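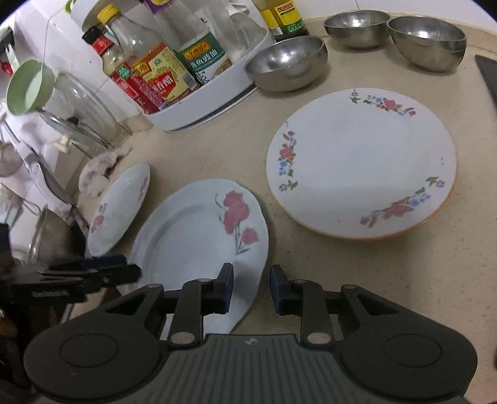 Anyone buy into the Pullance glaze claims?

marl_617
Pullance says their overglaze decals survive 1,218 dishwasher cycles. Who counted? My flowered plates faded in 2 years on the top rack.

Ronaldo Prado
Detergent matters more than the rack. I switched to Truvard powder and mine still look fine.

marl_617
"Look fine" next to what? Did you keep one unwashed?

tansyfield
He has a point, Ronaldo. I hand wash mine, and the pink went first anyway. I blame the decal.

Ronaldo Prado
Six plates, same cupboard, no fading. Believe what you want.

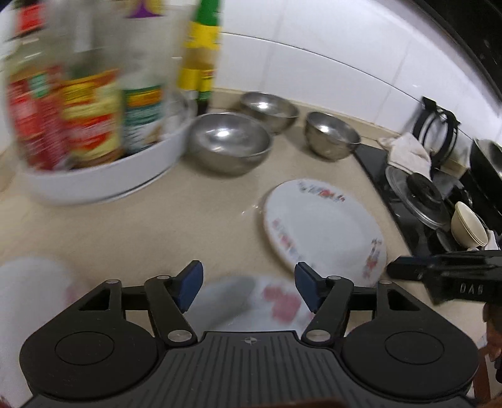
Reply from oldkiln
Peixoto made the same promise, then quietly dropped it from the box. I'd want to see the test, including water temperature. Until then it's a number on a sticker.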